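Bin Stock and Small Objects — Gallery

The pages in this gallery cover the small goods we keep at the Hepburn building: toys, flatware, caps and lids, and the odd items that don't belong to any set. They are listed as they come out of storage. Captions were written by Nayeli Barrera and checked by Apolinar Ledesma. If you need to borrow anything shown, quote the page name and the shelf, and allow two working days.

Page last updated August 3, 2021.

Mixed bin, wall side. A bird-like toy in white and gray lies against the left wall, with a tan patch on its head and bright yellow parts like legs. There is a blue cap in the same bin, and a fork over toward the lower right. The floor is bare metal with a lot of pale scuffs.
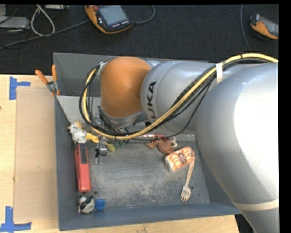

Stotetov Objects and Stores Group, Room 27

The bird goes by "the gull" on the stock list, although the label it came with was lost and Dulce Carrillo thinks it was sold as a duck. It is entered under soft and odd shapes. Please keep that name when you write to us, as there is a second bird on the list and the two have been mixed up before.

Flatware is entered by the piece and not by the set. Forks, spoons and table knives are kept in the long drawers under the window. Steak knives are locked up and have to be signed out with Tiburcio Galindo.

Caps and lids are sorted by color first and then by width. Most came from the Brirkari clear-out in January, when we took in 400 loose pieces in one delivery. The ones with cracks were thrown away. Anything still sticky was washed and put back.

Bins are wiped down with a damp cloth when the contents are changed. The scuffs on the metal floors don't come off and you don't need to report them. Do report a sharp edge or a loose side wall.

Borrowing and returns

Requests go to Consuelo Varela at extension 511. Give the name of the object as it appears on the list, the number you want, and the date you will bring it back. Objects are returned to the gray cart by the door — not to the shelf — so that they can be checked in.

If something breaks while you have it, bring back the pieces. We can often find a match, and the Funura catalog still carries most of the plain flatware. Order code 3041 covers the forks.

Donations are welcome if they are clean and fit in one hand. We have enough mugs. We are short of wooden spoons, bath toys and lids wider than a jam jar.

Next page: Kitchen tools, long handles
Previous page: Balls, blocks and rings
Back to gallery index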